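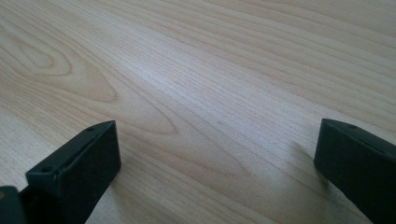 **木の天板の点検って、どのくらいの間隔でやればいいの?**

ふだん使いのテーブルなら、ざっと見るのが月に一度、裏までひっくり返す勢いで見るのが年に二度。うちの共用スペースはこれで回しています。

というわけで、シェア工房「Skiltthorpe」の作業テーブル点検メモ、9月分です。書いているのは今月の当番、Renu Nishadです。チェック欄の横にだらだらコメントを書くなと前に言われた気もするんですが、チェックだけだと次の人が困るので今回も書きます(長いです、すみません)。

記号の意味はいつもどおり。

- [x] 見た、問題なし
- [ ] まだ、または要対応

対象は窓側の大テーブル。明るい色の木の天板のやつです。始めたのは午前9時ちょうど、日が斜めに入ってくる時間が私は好きで、というのも表面の凹凸は真上の照明よりも横からの光のほうがずっと見つけやすいんですよね。

## 1. 天板の表面

- [x] **手のひらで全体をなでて、ささくれがないか**
 木目に沿って一回、木目を横切って一回。軍手をしていると何もわからないので素手で。ただしいきなり勢いよくなでないこと! 私は去年これで小さいのを刺しました。心配な人は先に古いストッキングを手にかぶせてすべらせると、引っかかる場所がすぐわかります。今回はどこも引っかからず。

- [x] **へこみ、深い傷**
 爪を立てて引っかかるものだけ記録。目で見えるだけで爪が素通りする線は、傷というより「味」だと思って放っておいてます。前任の人はそれも全部書いていたんですけど、読み返すのが大変だったので私の代でやめました。

- [x] **木目に沿った割れ**
 木目がまっすぐ細かく通っているところは見やすいので、正直すぐ終わります。手間なのは、山形の木目が重なって出ているあたり。濃い線と割れがぱっと見で区別しにくいんです。迷ったら固くしぼった布で軽くふいて、線の中だけ水が残って濃く見えるかどうか。残ったら割れを疑って、マスキングテープを貼って写真を撮っておいてください。今回はテープの出番なし。

- [x] **輪じみ、熱いものを置いたあと**
 白っぽい輪は、光の反射とまぎらわしいです。見る位置を左右に少しずつずらして、白いところが一緒に動けばただの反射、動かなければしみ。しゃがんで天板すれすれから見るのがいちばんよくわかります。腰にはきますが。

- [x] **べたつき**
 窓側の角がほんの少しべたっとしていました。たぶんジャムか、糊。ぬるま湯でふいたら取れたのでチェックを入れてます。何だったのかは不明のままです。

## 2. 縁と角

- [x] **四辺のはがれ、浮き**
 指の腹で縁をたどって、段差がないか。浮いているところは軽くたたくと音が変わります。コツコツがポコポコになる感じ、と言って伝わるでしょうか。全部コツコツでした。

- [ ] **角のコーナーガード**
 壁側の一個がゆるいです。押せば戻るけど、子どもがつまんだら取れます。両面テープが在庫切れだったので、Wijayaの注文書に一行足しておきました。届くまでは養生テープで留めてあります。見た目は悪いです、わかってます。

- [x] **縁の面取りがとがっていないか**
 腕を乗せて作業する人が多いので、手首の内側を当ててみるのがおすすめ。指先よりずっと敏感です。

## 3. 脚とぐらつき

- [ ] **ねじのゆるみ**
 裏の金具を一本ずつ六角レンチで確認。入口側の脚で、一本だけ四分の一回転ほど締まりました。締めたのにチェックを入れていないのは、先月のメモにも同じ脚の同じねじのことが書いてあったからです。二か月続けてゆるむのは、ちょっといやな感じですよね。来月もゆるんでいたら、ねじ穴のほうを見てもらいましょう。

- [x] **体重をかけて揺らす**
 両手をついて前後左右に。今日は揺れませんでした。締めた直後なので当たり前といえば当たり前。

- [x] **床のフェルト**
 四つとも付いています。一つは毛羽だらけで、髪の毛をたっぷり巻き込んでいたので掃除機で吸いました。床に線がついていないかもついでに見てください。

- [x] **荷重シール**
 裏に貼ってある手書きの「64kgまで」、まだ読めます。インクが薄くなってきたので、次の当番の人、時間があったらなぞっておいてもらえるとうれしいです。あと、くれぐれも天板に乗って電球を替えないように。脚立は物置にあります!

## 4. まわりの安全

- [x] **通路の幅**
 椅子を全部引いた状態で、カニ歩きしないで通れるか。通れました。ただ、Skarkonの段ボールが柱のかげに積まれていて、あれがもう一列増えたら無理です。中身を誰か早く片づけてください(私のぶんも入っている可能性は否定しません)。

- [x] **延長コード**
 テーブルをまたがせない、床をはわせるならカバーを付ける。どちらも大丈夫。プラグのほこりは乾いた布でふきました。

- [ ] **カッターマット**
 いちばん大きいのが反っています。反った端に刃が引っかかると危ないので、使用中止の札を付けて棚の横に立ててあります。平らな所に重しをして一晩置けば戻ることもあるので、とりあえずそれを試してから買い替えの話をしたいです。新品は税込1,382円、と棚の値札メモにありました。経費の上限が一件1,000円なので、買う場合は一言相談が要るんですよね。微妙に越えるのがまた悔しい!

- [x] **救急箱**
 ばんそうこう、消毒、とげ抜き。とげ抜きは先が合わなくなっていたのを先月替えたばかりで、よくつかめます。

## 5. 手入れ用品

- [x] **オイルとワックスのふた**
 ちゃんと閉まってました。Cikenの缶はふたの溝にワックスが固まって閉まりが悪くなるので、使ったあと溝をひとふきお願いします。

- [x] **オイルをふいた布の始末**
 これだけは毎回うるさく書きます。オイルのしみた布を丸めてゴミ箱に入れないでください。種類によっては乾いていく途中で熱を持って、火が出ることがあります。水を張ったふた付きの缶に入れて、持ち帰りは広げて外で干してから。今日のゴミ箱には一枚もなくて、ものすごくほっとしました。

- [x] **紙やすり**
 細かいほうは十分。粗いほうは天板には使わないでくださいね、表面がざらっとして、あとの仕上げが大仕事になります。気になる箇所があっても、自分で削る前に当番に声をかけてもらえれば。

## 残っている分

- [ ] コーナーガード(両面テープ待ち)
- [ ] 入口側の脚のねじ、来月もう一度
- [ ] カッターマットの反り、重しをして様子見

かかった時間は片づけ込みで一時間弱でした。レンチは引き出しの奥ではなく手前に戻してあります。前回さんざん探したので、次の人も手前でお願いします。

Renu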